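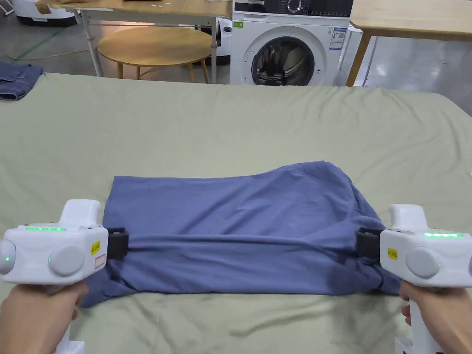

Prirkton opens its free Tesow folding lessons to everyone

BORNEL, May 9, 2020 – I've been folding laundry for most of my life and teaching other people to do it for a good part of that, and I'm so happy to say that our Tesow lessons are now free for anyone who wants them! No sign-up fee, no special board to buy, just you and the clean pile on the bed (we all have one).

I'm Glykeria Ververidis, and I run the home classes at Prirkton. We started Tesow as a little evening class in the back of the Tsakiris fabric store, and 853 people came through before we moved the whole thing online this spring. So many of you wrote in asking for the T-shirt lesson again that we decided to start there.

Knit shirts are the ones people grumble about most, and I get it. Soft jersey slides around, the sleeves sneak underneath, and you end up with a lump on one side. My way is pretty relaxed: lay a plain sheet over a wide table, put the shirt down, and smooth it from the middle out. Then take the near edge at two points, well apart, and pull it gently until the fold line is straight before you bring it over. If there's a bulge, slip your hand under and feel for a sleeve or a bit of hem. Small wrinkles are fine, leave them be!

The first set has 90 short lessons, from shirts and pillowcases to fitted sheets (yes, I do fitted sheets, and yes, it took me years). Each one comes with a printable page you can tape up over the dryer. We're adding 3 more on baby clothes before the end of May, and I'd love to hear which pieces drive you crazy at home.

Lessons are on the Prirkton website under Tesow. If you'd rather have paper, the Tsakiris store in Bornel has the printed booklet at the front counter while copies last.

Media contact: Glykeria Ververidis, Prirkton home classes, Bornel. Interviews by phone are welcome, mornings are best.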